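Club points after a red flag, do we get half or full?

Posted 15/07/2026 in Road Racing, Rules and Scoring

I run in the 400 class at Letholm and we had our feature race red flagged on lap 10 after oil went down at the hairpin. The timing sheet has me second, but the points table on the club site shows half points for everyone. The other classes that day got full points. It matters because I'm 2 points off the class lead and the next round at Itdale isn't until September. Does anyone know what distance you have to cover for full points, and is it counted from the leader or from each rider?

Helteo

It goes off the leader, and it's normally two-thirds of the scheduled distance, rounded down to whole laps. Check the supplementary regs for the meeting, as a club can set its own figure there. The result is also usually taken from the last lap completed by all riders on the lead lap before the flag, so your lap 10 may have been scored as lap 9. If the race had been shortened on the grid, the shortened distance is the one that counts. Ask the clerk of the course in writing and quote your race number. Protest time has probably run out, but a scoring error can be fixed later if the timekeeper agrees.

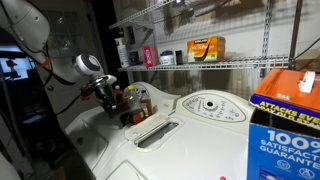

Hubáček

Same thing happened to our class at Itdale a couple of years back and they gave us full points, so I'd argue it. Not sure what the rule was. I emailed the club and got an answer in a few days.

Rider43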